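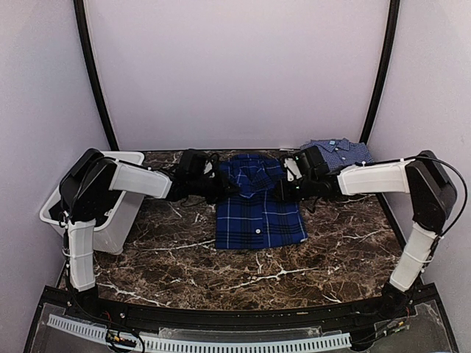
Monday, July

Shrinkage tests, plaid shirting, second wash.

Started at 7:40. Refugio had the swatches conditioned overnight, so we went straight to measuring. Same template as last time, marks in permanent laundry pen, warp and weft both. Faustino read the ruler and I wrote.

The Zepeda cloth is behaving. Warp is down a little from the first wash, weft hasn't moved. Korico is worse than I expected for a fabric sold as preshrunk. Swatch 6 is out of square — the checks run visibly downhill toward the left selvage. Swatch 11 has the same skew but less of it. Both came off roll 743, so I'd like a piece from another roll before we write to the mill.

Washer ran at 33 C instead of 40 on the first load. Somebody had left the dial on the wool setting. I have marked that load void and reran it after lunch with fresh swatches. Old ones are in the tray by the sink, please don't mix them in.

Pressing: Macario thinks we are stretching the weft by pushing the iron. He is probably right. For the afternoon set we lifted and lowered only, no sliding, and the readings agreed with each other better. Going to do it that way from now on and note it on the sheet.

Collar fusing is a separate problem. The Vemo interlining bubbled at the points on both trial collars. The lighter Enent one stayed flat but feels limp. Hildegard wants to try the Vemo again with a longer press and lower heat.

To do
Ask Abenezer for an offcut from a second Korico roll
Third wash, all swatches, tumble low
New pen, the blue one is fading
Recheck swatch 6 with the square, dry and flat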